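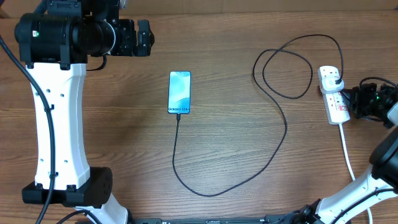 Speaker notes - planning around cables on a two-arm cell
Rekha Fernandes, Tradeo
March 2, 2021

Slot is 22 minutes. Questions at the end, please hold them.

Slide 1. Title

Name, team, thanks to Tumelo Chauke for the controller work and Zodwa Shabalala for the labelling tool. Say early that this is a software talk. The arms are off the shelf and so are the grippers. Anyone hoping for mechanical design should go to the Botha session next door.

Slide 2. The task

Phone on a table, charging cable in the bottom port, other end in a power strip. Two arms. The job is to unplug the phone, put the cable down somewhere sensible and move the phone to a tray. A person does this without looking. For our stack it touches every module we have.

State the three contact events: grip on the connector, connector leaving the port, grip on the phone body. Everything else is free motion, and free motion is where most of the cycle time goes.

Slide 3. Why the cable is the problem

The phone is a box with a known size. The strip is a box too, near enough. The cable has no fixed shape. It can run straight out of the port, make a wide U, come back up the table and cross itself before it gets to the plug. Our old planner, Jormont, treated it as a flat keep-out region. With two overlapping loops near the strip, the keep-out region swallowed the approach path for the right arm, and the planner returned no solution.

Pause here. People usually ask why we didn't just ignore the cable. We did, in December. The gripper finger went under a loop and dragged the phone off its mark.

Slide 4. Perception, part one

Head camera only for this stage. Output is an ordered list of points from connector to plug. Segmentation gives a mask, the mask gets thinned to a line, and the line gets cut at every crossing. Then we have to decide which piece joins to which.

The joining step is a cost on bend angle and on gap length. No learning in it. Bezawit Beyene tried a learned version and it did better on crossings but worse on long straight runs, where it would sometimes stop early. We kept the simple one.

Slide 5. Perception, part two: black on black

The arms have black cables of their own, running along white links. The charging cable is also black. On a light brown table the colour gap is good, but the mask does not know which black line belongs to the robot. We project the arm model into the camera view using joint positions and remove everything inside it, plus a margin of 18 pixels. The margin is there for the arm's own cabling, which bows away from the link and is not in the model.

Known failure: if the charging cable passes close to a link, the margin eats part of it. The joining step then sees a gap and may bridge it wrongly. Mention that wood grain with dark stripes gave false segments in the first version. A length filter fixed it.

Slide 6. Glare and bright screens

A lit phone screen shifts the exposure. The thin dark border of the phone is what we fit to, so blown-out pixels inside it do no harm, but the connector is small, black and right beside a bright area. We crop and re-expose for the connector pose. That costs one extra image, 138 ms on our hardware.

Wallpaper and on-screen text are masked out before fitting. Early on, the corner detector preferred letters to corners.

Slide 7. Planning

Show the block diagram from Ondis. Walk left to right.

The cable line becomes a chain of short capsules. Each capsule has a cost, and only those within reach of a moving finger are hard constraints. This is the main change from Jormont. An arm may pass over a loop at height, and may not pass through it at table level.

Both arms share one planner. Planning them one after the other was faster but the second arm kept getting boxed in. Joint planning starts from a pose with both grippers held clear of the phone, one to each side. The start pose matters more than I would like. If one gripper begins close to the strip, the first part of its path is spent backing out.

Budget is 200 ms per plan. We replan when the cable line moves by more than 18 mm at any point.

Slide 8. Control

Tumelo's part, I will keep it short and he can correct me from the floor. One arm holds the phone body down, the other pulls along the connector axis. Position control up to contact, then force limited. The pull is ramped. If the force limit is reached with no motion, the arm relaxes, rocks the connector slightly and tries again, twice at most. After that it opens and reports.

Stress that the report is a proper result code and not a log line. Lesego Fourie's scheduler reads it and decides what to run next.

Slide 9. Tooling

Replay tool. Every plan is stored with the image, the cable line, the joint states and the random seed. Any failed run can be opened on a laptop and stepped through without the robot. If time is short, skip the demo and show the still.

Slide 10. Open items

- Cable hanging over the table edge. The line leaves the plane and our depth is poor there.
- White cable on a white strip. Not handled.
- Two cables crossing. The joining step will pick one, with no warning that it guessed.
- Margin around the arm should depend on the joint angle. Fixed for now.

Slide 11. Contact and questions

Leave the block diagram up. If asked about release dates, refer them to Lesego.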